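## 시뮬레이션 작업 규칙 2판, 드디어 나왔습니다!

10월 소식지에서 제일 먼저 전하고 싶었던 이야기입니다. Rudside 자동화 팀이 봄부터 붙들고 있던 「시뮬레이션 로봇 작업 규칙」 2판이 정리되어 공유 폴더에 올라갔습니다. 1판은 표지까지 9쪽이었는데 이번에는 31쪽이 됐어요. 분량만 보고 겁내지 않으셔도 됩니다. 늘어난 쪽 대부분은 예시와 점검표이고, 실제로 외워 둘 규칙은 한 번 앉아서 읽으면 끝납니다.

1판을 쓰던 때를 기억하시는 분들은 아시겠지만, 그때는 "일단 돌아가면 저장"이 사실상의 규칙이었습니다. 사람마다 파일 이름이 다르고, 바닥 마찰값이 다르고, 어떤 장면은 단위가 밀리미터인데 어떤 장면은 미터였죠. Vosa 라인용으로 만든 장면을 다른 팀이 열었다가 작업대가 건물만 하게 나온 일은 아직도 점심시간에 회자됩니다. (범인은 이미 자수했습니다.) 이번 판에서는 단위를 미터와 라디안으로 못 박았고, 예외를 두지 않기로 했습니다. 속이 다 시원합니다!

가장 크게 바뀐 부분은 장면 구성입니다. 작업대, 로봇 받침, 상자나 트레이 같은 용기, 방의 벽과 바닥을 각각 따로 불러오는 부품으로 나누고, 부품마다 버전 번호를 붙입니다. 예전처럼 한 덩어리로 저장해 두면 상자 높이 하나 바꾸려고 장면 전체를 다시 검토해야 했거든요. 이제는 상자만 새 버전으로 올리고 관련 시험만 다시 돌리면 됩니다. 나눠 놓으니 Zarkton 쪽 장면과 우리 장면이 같은 작업대를 함께 쓸 수 있다는 점도 반갑습니다. 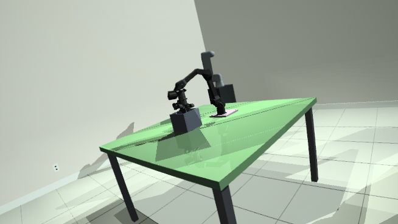
두 번째는 접근과 이탈 규칙입니다. 그리퍼가 용기 위로 들어갈 때는 반드시 정해진 대기 높이를 한 번 거치고, 거기서부터는 수직으로만 내려갑니다. 비스듬히 파고드는 경로는 시뮬레이션에서 성공하더라도 불합격으로 처리합니다. 처음에는 너무 빡빡하다는 의견이 많았어요. 저도 그랬습니다. 그런데 몇 주 써 보니 실패 기록을 읽기가 훨씬 쉬워졌습니다. 어느 단계에서 틀어졌는지가 바로 보이니까요. 대기 높이는 용기 테두리에서 재고, 용기 바닥에서 재지 않습니다. 이 대목은 점검표에도 굵은 글씨로 들어가 있습니다.

세 번째, 충돌 형상 이야기입니다. 보이는 모양과 충돌 계산용 모양은 별개 파일이고, 검토할 때는 둘 다 열어 봐야 합니다. 특히 안이 빈 용기를 통짜 블록으로 단순화해 두면 물건이 들어갈 자리가 사라집니다. 벽면마다 따로 형상을 주세요. 로봇끼리의 충돌 검사도 기본값이 '켬'으로 바뀌었습니다. 팔이 한 대만 움직이는 시험이라도 꺼 두지 마시고, 꼭 꺼야 한다면 기록지 비고란에 이유를 남겨 주세요.

조명과 그림자도 드디어 규칙에 들어왔습니다! 카메라 영상을 쓰는 시험에서는 조명 설정을 고정한 판과 무작위로 바꾼 판을 모두 돌립니다. 한쪽 결과만 보고하는 것은 이제 인정하지 않습니다. 광택이 있는 표면은 반사 설정값까지 함께 적어야 하고요. 번거롭게 들리겠지만 설정 파일에서 자동으로 뽑아 주는 스크립트를 같이 올려 두었으니 손으로 옮겨 적을 일은 없습니다.

### 검토 요청 전에 확인할 것

- 단위가 미터와 라디안인지
- 부품마다 버전 번호가 붙어 있는지
- 난수 시드가 기록지에 남아 있는지
- 접근과 이탈 구간에 대기 높이가 들어 있는지
- 충돌 형상을 화면에 띄워 직접 봤는지
- 같은 시드로 다시 돌렸을 때 결과가 같은지

마지막 항목에서 가장 많이 걸립니다. 시범 기간에 들어온 장면 52개 가운데 15개가 재현이 안 되어 돌아갔습니다. 대부분은 시간 간격을 컴퓨터 성능에 맡겨 둔 경우였어요. 고정 간격으로 바꾸고 다시 내면 됩니다. 반려됐다고 풀 죽지 마시고요, 제 장면도 거기 들어 있었습니다!

Giannakopoulos 작업셀을 준비하시는 분들께는 따로 한 말씀 드립니다. 시뮬레이션 합격은 실물 시험을 신청할 수 있다는 뜻이고, 현장 안전 점검을 대신하지 않습니다. 실물 쪽 속도 제한과 비상정지 확인은 기존 절차 그대로이고, 신청서 양식도 그대로 쓰시면 됩니다.

새 규칙은 다음 달에 새로 만드는 장면부터 적용합니다. 기존 장면은 손볼 일이 생겼을 때 맞춰 주시면 되고, 일부러 한꺼번에 뒤집어엎지는 않아도 됩니다. 읽다가 앞뒤가 안 맞는 문장이나 오타를 찾으시면 문서에 바로 댓글을 달아 주세요. 벌써 부록 표에서 열 제목이 바뀐 곳을 알려 주신 분이 있어서 고쳐 두었습니다. 양팔 작업 규칙은 초안을 쓰는 중이니 다음 호에서 조금 더 이야기할게요.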